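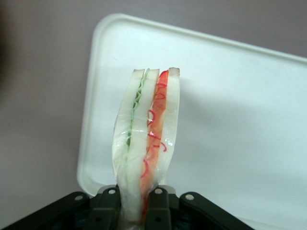 Workplace canteens: an interview with Kittipong Kaewmanee

Kittipong Kaewmanee has managed catering at the Brondthorpe site of Juvano since the old dining hall closed for rebuilding. The site employs 800 people across two shifts, and at present the kitchen prepares 512 lunches a day.

Asked what had changed most, Mr Kaewmanee pointed to the length of the break. "Staff now have 30 minutes. If the queue takes ten of those, a hot meal is no longer a meal, it is a race. People choose what they can carry."

Cold food accordingly makes up the larger part of sales. Mr Kaewmanee accepts that this has not pleased everyone. "The night shift asked for soup, and they were right to ask. We had no safe way of keeping it hot in the temporary kitchen. They will have it in September."

Bread is delivered before 5 a.m. by Ofori, a family bakery in the town. Fillings are agreed a month ahead, with egg and cheese kept on the menu throughout the year. An attempt to remove the cheese and pickle was withdrawn after two days. "I received more letters about that than about the prices," he said.

The new hall, designed by Olteo, will have two serving counters and a separate quiet room. Mr Kaewmanee would like to see longer breaks as well, although he notes that the decision rests with the site management. "I can shorten the queue. The clock belongs to somebody else."

The hall is due to open to day staff first, with the night shift following two weeks later.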